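Dotden student robotics club publishes its first results, and asks for them to be read with care

PRESS RELEASE
November 27, 2020

The Dotden student robotics club has finished the first stage of its storage box project, in which members try to get a robot arm to pick up light household goods and put them down where they belong. The club is pleased with the work. It is less sure what the work shows.

Since August the team has recorded 400 attempts. In 93 of them the arm lifted the item, moved it and set it down within the marked spot. Members had hoped for a good deal more, and the club would like to put that figure out before someone else rounds it up.

The task was set by Tremenico, which runs the yearly contest for school and college teams. This year's rules call for two fingers, soft goods and mixed materials, with no changes allowed to the items themselves. The club has told the organisers that it finds the scoring odd. A team gets the same points for a clean lift as for one where the item is dragged half the way and tipped upright at the end. Under those rules a club can climb the table without its robot getting any better at the job, and the members suspect that some will.

Storage boxes were chosen after a vote. They looked easy. A box with a mesh side and a wood-grain side gives the fingers two quite different things to press against, and a soft top is no help to anyone trying to judge where the edge is. The members wrote three versions of the gripping program before one of them could be left to run without a hand near the stop button. The second version worked well for a single afternoon and has not been made to work since.

Of the attempts that failed, 42 were lost to one mistake in the code that turned the wrist the wrong way. The club has left them in the total. Taking them out would make for a nicer number, and a member from another team did suggest it.

Running costs were met by Stotetness, a local supplier, and the club is grateful for the support. It would still ask the firm to stop saying in its leaflets that the students have "taught a robot to tidy up". They have not. The arm handles one item at a time, on a clear patch of table, with someone on hand to put things back.

The next stage begins after the winter break and will last 2 terms. The team plans to repeat the whole set of attempts with the Sasaki method, a slower way of closing the fingers that other clubs speak highly of. Dotden's members have read the claims made for it and have not yet seen a full set of results behind them. They will publish their own, whichever way they fall.

Attempt logs, including the failed ones, can be had on request from the club.

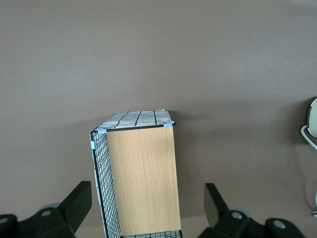 Sasaki is worth the trouble, in the view of one reader from a rival team, but only if the club slows the wrist down as well as the fingers; otherwise it will spend two terms getting the same score at half the speed.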